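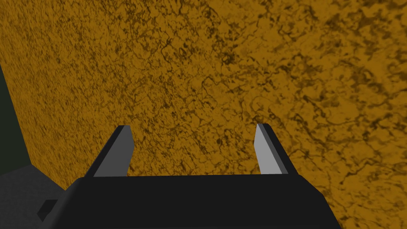
Ticket: wrist cam pose estimate jumps on textured table, sim only
Component: Pistine (perception node)
Also touches: Darkis (planner), Amaral (sim asset loader)
Opened: October 10, 2021
Status: open, workaround in place

Summary

Pose of the table plane from the wrist cam is rock steady on the plain grey surface and all over the place on the marbled gold one. Same arm pose, same lights, same build. Planner then gets a new surface height every few frames and replans, so the arm dithers above the table and never commits to a descend. Render at the top is from the wrist view with jaws open, low oblique angle, hardly anything in view except the gold surface and a bit of floor bottom left.

Setup

Scene is the Grarkgate table scene with the texture swapped. Nothing else changed in the scene file, I diffed it.
Pistine main, no local patches.
Darkis on default planner settings, replan on surface change is ON.
Physics off for the first runs, on for the later ones. Made no difference.

Steps to reproduce

Load scene with marble texture.
Send arm to the low approach pose.
Open gripper fully.
Start Pistine, echo the plane topic.
Watch the normal. It wanders, then snaps, then wanders again.

Expected: one plane, stable, same as with the grey texture.
Got: plane normal flips between two or three solutions. Height goes with it.

Log

First guess was noise on the rendered depth. Turned depth noise off completely. Still jumps. So not that.

Second guess, the gripper mask. Both fingers stick up into the view and the palm takes a big chunk of the bottom, so if the mask is a bit off we fit a plane through fingertips. Dumped the mask and overlaid it. Fingers covered, palm covered. The little dark tab that sticks out on the left of the palm is NOT covered, it isn't in the gripper mesh we use for masking. Added it by hand. Slightly better in the left corner, jumping still there. Leaving the fix in anyway.

Third guess, feature tracker. Pistine refines the depth plane with tracked features, capped at 2000 per frame. On the grey table it finds next to nothing and falls back on depth alone, which is why grey looks so good. On the marble it hits the cap every frame. Set the cap to 600 and the flipping slowed down but did not stop.

Plotted where the features land. They bunch up on the veins and the dark brown clusters. The wide light patches get very little. Then looked at matches between frames and a lot of them are wrong, bits of vein matched to other bits of vein a good way off. Wondered if the texture was tiling, would explain it. Opened the texture file in Amaral and it does tile, repeat set to 20 in the material. Can't see a seam by eye in the wrist view, but then the camera is so close you only get a small bit of table anyway.

Set repeat to 1. Texture goes blurry close up, features drop, matches much cleaner. Plane holds still. Put repeat back, flipping comes back. Did that swap three times to be sure.

So wrong matches across tiles are the main cause. But that should not be able to drag the plane that far when depth is good, so there is a second problem.

Found it I think. The weight between depth and features is set by feature count only. No check on match quality. At the cap the features outvote depth by a mile. Replaced the count with inlier count as a quick hack and the plane is steady with the tiled texture too. Not perfect, small wobble when the camera is moving, but Darkis stops replanning and the descend goes through.

Ran the approach 77 times with the hack, random start poses. Two runs still had a flip. Both started with the background in view past the table edge, and the fit got pulled when the edge crossed the image. Might be a seperate bug, might be the same weight thing. Not chased yet.

Workaround for anyone blocked

In the Pistine config set feature refine to off. You lose a bit of accuracy at long range but the low approach is fine on depth alone.
Or set texture repeat to 1 in Amaral if you can live with blur.
Do not turn off replan on surface change in Darkis to hide this. I tried, arm went happily into the table (in sim, with physics on) and the run hung.

Things checked and ruled out

Camera intrinsics, match between sim and node.
Hand-eye transform, fine, checked with the gripper closed and open.
Time sync between joint states and image. Off by one frame at startup then ok.
Lighting. It's flat in this scene, no shadows on the table to confuse anything. Tried a stronger side light, same result.
Image compression on the topic. Raw gives same flips.

To do

Proper weight based on inliers, with a floor so depth is never ignored.
Add the side tab to the gripper mask mesh and not just in my local copy.
Test at the table edge, both the left edge as in the render and the far one.
Warning in the Amaral loader if a material has repeat above some value and a wrist cam is in the scene. Low priority.
Regression test with marble texture, tiled. The current tests all use the plain grey table, so this went straight past them.
Check if the real arm has ever seen this. Old logs from April have a patterned cloth on the bench, could replay those.

Question for whoever owns the planner side: can Darkis put a limit on how fast the surface height may change before it believes it? Even with Pistine fixed I'd like it to hold the last good plane for a few frames instead of throwing the whole path away. Happy to raise as its own ticket.

Update

Branch pushed with inlier weight, not cleaned up, prints everywhere. Please don't merge it. Edge case runs going now, will add the resluts under here.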